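Notebook – August, table clearing, simulated runs

Coffee first, then the bowls. Niilo Ahonen asked me again at lunch whether a machine can clear a table yet, and I gave him my usual long answer, so I may as well write it down properly for everybody at Uter.

What we have

The Birham policy has now had 3,000 practice runs in simulation. On the last 100 it did nicely with anything that has an open rim. Toys are another story – odd shapes, bits sticking out, no obvious place to hold on. I do love watching it try, though!

Settings for today
Arm speed at 7, grip force left alone. Same wooden table as before, with the white squarish bowl at the left end, the dark round one under the gripper, and the red cone, the little yellow figure, the blue toy and the teal box sharing the rest of the top. Fingertips down at the rim of the dark bowl: 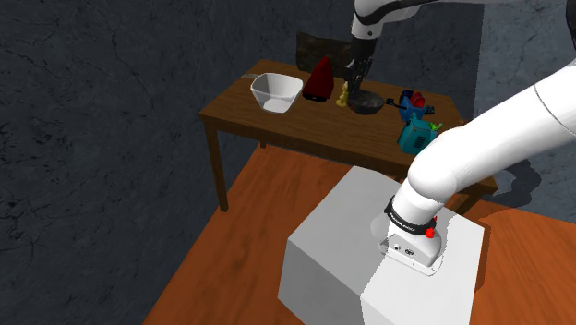 Still to do

Try the blue toy from the other side, and ask Ojala for their grasp scores before we argue any more about finger shape. My own guess for a real kitchen is 8 years. Niilo says fewer, bless him. Save the log under Brerna, please, with the old ones.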